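4. Laying out the kitchen table

This section covers placing the oven, the tableware and the small food items on the white table. Assemble and level the table first (Section 3). Read all of Section 4 before lifting the oven.

4.1 Before you start

1. Check the height of the table top. With the feet wound fully in, it is almost 900 mm from the floor. If you have fitted the Sterklow feet, set all of them to the same mark.

2. Wipe the top with a damp cloth and dry it. Crumbs under the oven feet will scratch the surface.

3. Find the small holes in the top. They are fixing points for accessories and do not affect the layout. Do not fill them. If an item rocks when you put it down, check that its base is not resting on a raised edge around a hole, then move it slightly.

4. Unpack the Cullura tableware pack and the food pack, and tick the items off against the packing slip. Missing items should be reported to Grumstead before the layout is put into use.

Note: Left and right in this section are given as seen with the plate at the far side of the table and the oven on the right.

4.2 Plate, fruit and green dish

1. Put the lavender plate down first. It goes towards the far side of the table, clear of the edge, and the other small items are placed from it.

2. Place one strawberry to the right of the plate, lying on its side.

3. Place the cut orange below the plate, cut face up. The remaining small red item goes directly below the orange. Either a tomato or a second strawberry may be used.

4. Place the pale green dish on the left-hand side of the table, with its long side along the table edge. Keep the whole base on the table.

5. Put the mug next to the dish. It may stand upright or lie on its side. If it is laid down, check that it cannot roll.
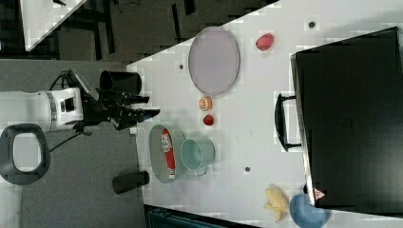
Fig. 4.1 Plate, orange, tomato and pale green dish, with the mug on its side.

Note: Earlier copies of this guide showed the orange to the right of the plate. Layouts already set up that way need not be changed, but do not mix the two on tables standing side by side.

4.3 Tube and bottle

The red and white tube and the red bottle are optional. Use them when the table is being laid out as an untidy kitchen, before the clearing-up exercise.

1. Lay the tube lengthwise on the green dish. Close the cap first.

2. Lay the bottle on its side between the oven and the mug. Leave enough room to open the oven door without touching it.

3. Place the bowl at the near side of the table by the corner of the oven, with the banana beside it.

CAUTION: Do not fill the bottle. A full bottle lying on its side may leak on to the table and run towards the oven.
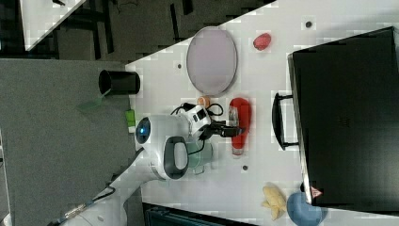

4.4 Toaster oven

CAUTION: The oven must be unplugged and cold before it is moved. Lift it from underneath with both hands. Do not lift it by the door handle.

1. Set the oven down on the right-hand side of the table, with the door facing in towards the small items.

2. Leave at least 60 mm between the back of the oven and the edge of the table. If there is a wall on that side, leave 150 mm between the wall and the oven.

3. Open the door fully and check that it does not meet the bowl or anything else. Close it again.

4. Turn both knobs to their off position.

5. Check that the warning sticker on the oven can be read and has not been covered. Replacement stickers are supplied by Cho; quote the number on the rear plate.

Once the oven is in place, do not slide it to adjust the fit. Its feet drag on the surface and will mark it. Lift it, move it and set it down again, then repeat step 3. 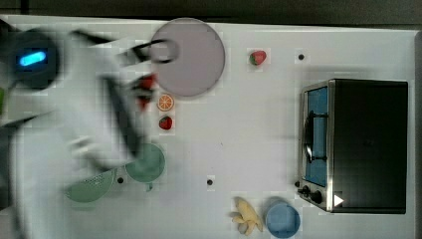
If the oven has had to go further over than intended, move the bowl and banana with it and leave the plate where it is. The strawberry to the right of the plate should still have open table on all sides.

4.5 Checking the layout

1. Stand at the near side of the table and compare the layout with the plan on the last page. Small differences in angle do not matter. Items touching each other do, apart from anything laid on the green dish.

2. Take away the tube and the bottle if the tidy layout is wanted. Stand the mug upright beside the dish with the opening up.

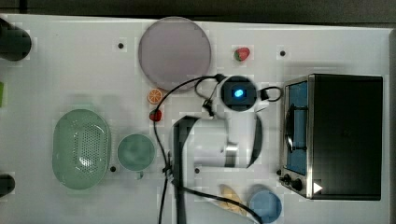 The orange and the strawberry below it are the items most often knocked out of position, and should be looked at again each time the table is reset. At the Friday check, lift the dish, plate and bowl, wipe beneath them and put them back in the same places. Enter the check on the record card.

Layout queries should be sent to Dong-geon Yoon at Grumstead, with the table number from the underside of the top. For cleaning of the oven interior, see Section 6.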